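# 两头一拧：一张糖纸的手艺

硬糖的包装有很多种，枕式袋、折叠纸、铝箔包、独立小盒，但说起“一颗糖”，多数人脑子里出现的还是两头拧起来的那一种。小孩画糖，也是先画一个圆，再在左右各添一个小扇形。

这种包法在行业里叫扭结包装，分单扭和双扭。单扭只拧一头，常见于棒糖和一些球形巧克力；双扭拧两头，用在硬糖、太妃糖和部分软糖上。它不用胶，也不用热封，全靠纸自己记住被拧过的形状。

德雷维南斯（Drevenance）是一家做水果硬糖的小厂，厂房不大，熬糖间和包装间隔着一道走廊。我去的时候是十一月，正是备年货的季节，走廊里码着成卷的糖纸，黄绿色的最多。厂里的人说，黄绿色归青柠和青苹果两种口味共用，靠纸上的小字区分，所以换卷的时候要核对两遍。

糖先熬到148度，倒在冷却台上，加酸、加香精，反复折叠，等糖膏变得像硬面团，再拉成条，压成粒。刚压出来的糖粒还软，要在风道里走一段，凉到40度以下才能包。温度高了，糖会粘纸，剥的时候撕下一层；车间里太潮，糖面发黏，结果也差不多。包装间墙上挂着湿度表，旁边贴一张手写的记录，每小时填一次。

包装机是一台旧的 Lougher，转盘式，每分钟包900粒左右。糖粒落进转盘的夹口，糖纸从上面送下来，切断，折过糖身，两侧的小爪子夹住纸头，各转一圈多，松开，糖就掉进下面的斗里。整个过程眼睛跟不上，只听得见一连串很密的嗒嗒声。机器停下来用手盘，才看得清爪子是怎么转的：两只爪子方向相反，转的同时还要往里让一点，不然纸会被扯破。
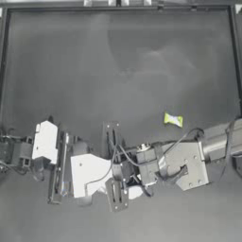

拧得好不好，看两件事。一是结的位置，要紧贴糖身，离远了糖会在纸里晃，磨出糖粉；二是两头展开的样子，左右大小要差不多，像一个领结。有一头偏大，多半是送纸时走偏了。有一头散开，可能是爪子磨损，也可能是纸的问题。

纸的问题说起来就长了。早年的糖纸多用蜡纸，蜡层让纸挺括，也防潮，拧过以后不大会弹回来。后来流行玻璃纸，透明，光泽好，剥的时候声音脆。很多人小时候攒糖纸，攒的就是玻璃纸，用水泡开，贴在窗玻璃上晾干，再夹进书里压平。玻璃纸怕干，天一冷就发脆，机器上一拧就裂，冬天生产的厂家为此头疼过很久。

现在用得多的是塑料扭结膜。普通塑料薄膜有弹性，拧完一松手就自己转回去，做不了糖纸。能做扭结的膜要经过专门处理，拧到哪里就停在哪里。德雷维南斯的膜从塔塞瓦（Taseva）进货，厂里试过另外几家便宜的，装袋时还好，运到店里一倒出来，不少已经松了口。松口的糖不算坏，但摆在散装柜里没人愿意拿。

膜的厚度也有讲究。厂里现在用的是32微米，再薄，纸头立不住，软塌塌地垂着；再厚，拧的时候费力，剥起来也硌手。颜色印在膜的里层，外面再压一层透明的，免得油墨沾到手上。黄绿色这一款改过两次版，第一版偏绿，在货架灯下显得发暗，后来往黄里调，才有现在这种亮度。

同样是水果糖，城东的吉莱蒂（Gilletti）糖果铺走的是另一条路。铺子没有包装机，所有糖都是手包。案板上先铺一叠裁好的方纸，糖放在正中，纸对折裹住糖身，接缝朝下，两手各捏一头，一手往前，一手往后，一下就好。熟手包糖不看手，聊着天也不会停。手包的结比机器的松，糖身两侧会留一点余量，铺子里的老顾客喜欢这样，说是好剥。

我在铺子里试着包了一把。头几颗两边朝同一个方向拧，糖在中间跟着转，怎么也拧不紧。换成反方向就行了，但纸又裹斜了，露出一条边。店里把我包的那些单独放在一个碟子里，留着自己人吃。

手包的速度当然没法和机器比，店主也不指望它快。铺子一天只熬两锅糖，上午一锅，下午一锅，包完就卖，过年前会加一锅。纸是从外地订的蜡纸，颜色不多，红、黄绿、白，没有印字，口味写在玻璃罐的标签上。买回家混在一起，就只能尝了才知道。

双扭包装还在用，有很现实的理由。它省材料，一小张方膜就够；它不需要加热，怕热的糖也能包；剥开只要捏住两头往外一拉，糖会自己转出来，老人和小孩都弄得开。缺点也明显，它不密封，放久了会吸潮，所以散装糖外面通常还要再套一层大袋，买回家最好换进带盖的罐子里，放在离灶台远一点的地方。

近些年不少牌子把硬糖改成了枕式小袋，两端热封，锯齿边，保存时间长，也更容易印上配料和日期。德雷维南斯也买了一台枕式机，用来包出口的那部分。留在本地卖的仍旧走那台 Lougher。厂里说，有一年试着把本地的也换成小袋，糖没变，配方没变，店里却陆续有人来问原来的那种去哪儿了。第二年春天又换了回来。

离开包装间之前，机器正好停下来换卷。新的一卷黄绿色膜装上去，先空走一段，再放糖。最初包出来的十几粒通常不合格，结拧得偏，图案也对不上，工人用手接着，丢进旁边的桶里，等位置调准了，才把斗推回去。

剥下来的膜和废糖要分开收。废糖化了水可以回锅，做颜色深的口味；膜不行，攒够一袋，月底有人来拉。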